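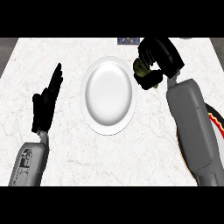
Minutes of the open day review, Pendthorpe site
2021-04-01

Chair: Itzel Quezada
Minutes: Jingyi Shi

1. Minutes of the last meeting
Approved with one change. The item on visitor parking should read Varma building, not Navden.

2. Demonstration
Jingyi went over the simulator part of the program, in which the two-armed robot has to put a green vegetable on an oval plate. The plate starts out empty on a marble tabletop. The right hand does the holding and the left stays open on the other side of the plate. Visitors asked why the left hand was there at all. Jingyi said later tasks need both hands, and agreed to say so at the start next time.

Itzel asked for a slower run. Several people at the back missed the grasp — the right forearm takes up a lot of the view and hides things on that side of the table. Jingyi will look at a second viewpoint.

3. Visitor groups
Groups of 10 worked well. The Jastetti party came in as one group and had to be split at the door. Agreed to send group times with the invitations.

4. Costs
Budget was $3,000. Spent to date $2,000, with the catering bill still to come.

5. Actions
Jingyi: second viewpoint, slower run, new opening remarks.
Itzel: group times, catering bill.

6. Next meeting
Before the end of April, in the Varma building. Itzel to send the date.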